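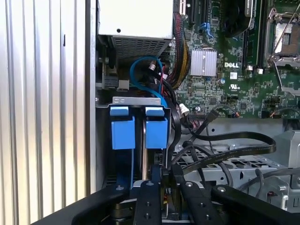 6 min read

Dunleavy Automation Help > Grippers and end effectors

Linkage gripper or parallel jaw for pulling drive caddies out of a desktop tower?

towerbench
Posted July 2019

I'm comparing two grippers on the same arm for a disassembly task and I'd like a sanity check before I order more fingers.

The task: side panel off, Dell desktop tower open, take hold of the blue plastic drive caddy by its two release tabs, squeeze, pull it clear of the bay. Cables are unplugged by hand in the current version of the task. Later I want the arm to do those too.

Gripper A is a Vornel linkage type with long narrow fingers. Gripper B is a Pramiro parallel jaw, shorter and stiffer. The controller is a Truton in both cases, with a wrist camera looking down past the fingers. Arm reach is 600 mm, which is enough if the base sits close to the case.

Results so far with the Vornel: 71 attempts, 11 failures. Most of the failures are the same one. The fingers close on the tabs, the force reading rises as expected, and then one finger slides up off the tab as soon as the arm starts to pull. The remaining few are cable contact on the way in, where the flat SATA cable gets pushed ahead of a fingertip and ends up between the finger and the tab.

The Pramiro does not slip. It also does not fit very well. The jaw body is wide enough that it reaches the drive cage before the tips reach the tabs, so I have to come in at an angle, and at that angle only one tab gets pressed fully. I gave up on a proper count after a short run.

What I want to know:

Is the slip a property of linkage grippers in general (tips moving on an arc while they close), or is it my finger material?

Would you fix it with longer fingers on the Pramiro, or pads on the Vornel?

Does it make sense to move the camera? When the fingers are near the bay they fill the bottom of the view, and the tab contact happens right where I can see least.

I have set the grip force anywhere from low to the Truton's limit. More force makes the slip worse. I assume the tab flexes and turns into a ramp.
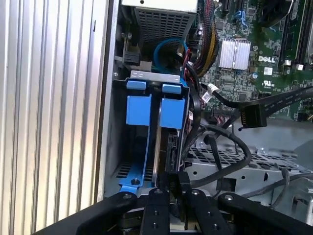
Rocío Maldonado
Your last line is the answer to your first question. The tabs are sprung. When you squeeze them they rotate inward, so the face you are gripping is no longer square to the finger. Any smooth fingertip will want to climb. A linkage makes it worse if its tips travel on an arc, since the arc adds a little motion along the finger axis in the last part of the stroke. Check whether yours does. Some linkages keep the tips parallel and some do not, and the data sheet may not say.

A simple way to check: close the gripper on a sheet of paper taped to the bench, with a pencil mark at each tip when open and again when closed. If the marks are at different distances from the wrist, you have arc travel. Compensate for it in the Truton by commanding a small move along the tool axis while the gripper closes. Do this before you buy anything.

On pads, I would put a soft pad on the inside of each finger with a small lip at the end, so that the lip sits under the tab once it is pressed. Friction alone is not a good plan on molded plastic. A flat pad with no lip got me fewer slips in May, on a similar caddy, but it did not get rid of them. The lip did. Keep it thin or it will catch on the bracket above the caddy when you withdraw.

Longer fingers on the Pramiro will work for access. You lose stiffness, and the rated force at the tip drops with length, so read the moment limits first. If you plan to unplug cables later I would stay with the narrow fingers. A SATA plug in a bay like that leaves very little room on either side, and a wide jaw will be touching its neighbor before it has a grip.

Split the pull into two moves. First squeeze and hold, wait for the force to settle, and pull a few millimeters. Then read the gripper opening again. If it has changed, you are slipping, and you can let go and retry while the caddy is still seated in the bay. My failure count went down more from that check than from the hardware.

jdk_cell
just use suction

towerbench
There's no flat area big enough for a cup with the tabs where they are, and it would not release the latch anyway. Thanks though.

Rocío, I ran the paper check. The marks differ, so there is arc travel. I've added the compensating move and will post a new count when the lipped pads are on.

ferrule
Adding to the above, on the camera question only.

Leave it on the wrist and stop relying on it for the last bit of the approach. Take your image from a standoff where both tabs are visible, compute the grasp there, then go in blind along a straight line with a force limit set. A second camera fixed over the case is worth having for cables, because they move when you touch them and your standoff image is then out of date. If you only have one camera port on the Truton, tilt the wrist camera a few degrees and redo the hand-eye calibration. People skip the second half of that and then blame the gripper.

Also, tie the loose wiring at the wrist before you put the hand into a case. I have had a lead catch on a drive cage and pull out of its connector, and the controller reported it as a grip timeout.
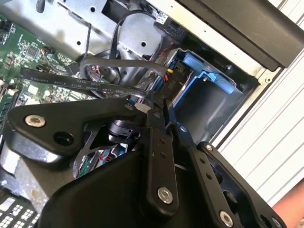 Fingertips close to the caddy. The P10 power connector is on the caddy's left side.

towerbench
Interim numbers: compensation on, old fingers, no pads. Slips are down and cable contact is unchanged. The second fixed camera is going on before the next run, and I'll keep the Pramiro for the optical drive, where there is more room to get in.

Thread status: open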